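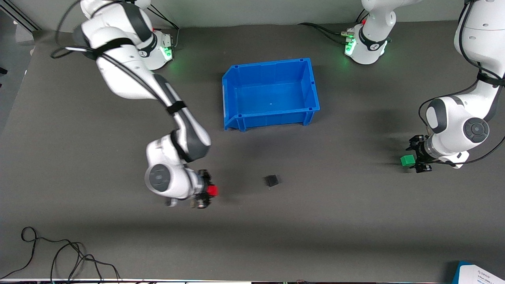 Blue open-front bin on a gray mat, with red, black and green cubes beside it.

Sorting Small Parts into Stackable Bins

If your craft table looks anything like mine did last October, you have cubes, beads, game pieces and odd screws living together in one giant heap. I love this job! Give me a free evening and a pile of mixed bits and I'm happy. Here's the way I do it now, after plenty of false starts.

What you need

A plain mat, as big as your table allows
One empty bin for each kind of thing you're sorting
A shallow tray for the stuff you can't identify
Masking tape and a marker

Step 1. Lay down the mat

Gray is my favorite because bright colors jump right out at you. Black pieces are the exception, they sink into a dark mat and you'll swear you got them all. If you have a lot of black, flip a white pillowcase over half of the mat and work those on that side. My friend Yanling Lu uses a cookie sheet lined with felt, and it's great for beads (they don't roll!).

Step 2. Put one bin at the back

Just one to start. Set it across the top of the mat, long side facing you, so there's open space in front. I like the kind with a lip that dips down at one end. You can reach in through the low end even after you've stacked another bin on top, and that's the whole reason I switched over from shoeboxes. Check the floor of the bin before you fill it. Some have a small hole in the bottom, fine for cubes and blocks, not so fine for seed beads. A square of tape on the inside takes care of it.

Step 3. Spread out a handful

A handful, please, and don't dump the whole box! I had 3,000 pieces to get through the first time and tipped them all out at once, and I was still picking them out of the rug at 8. Leave gaps between the pieces so you can get your fingers around each one.

Step 4. Pick one kind and go

Say it's cubes. Every cube goes in the bin, any color, and everything else gets nudged to the side. Don't sort by color yet. Once the mat is clear of cubes, swap in the next bin and go again with the leftovers.

Step 5. Split by color, if you want to

Only worth doing for the things you have lots of. I split my cubes because Sihan Yu and I use them for pattern games with the kids, and it's so nice to grab all the greens in one go. Anything under 500 pieces I leave mixed.

Step 6. Label and stack

Tape goes on the long side, where you'll still be able to read it on the shelf. Heaviest bins at the bottom. Mine go 2 high on the closet shelf and there's room for one more row, which I'm saving for buttons.

The mystery tray can wait. I go through mine when it gets full.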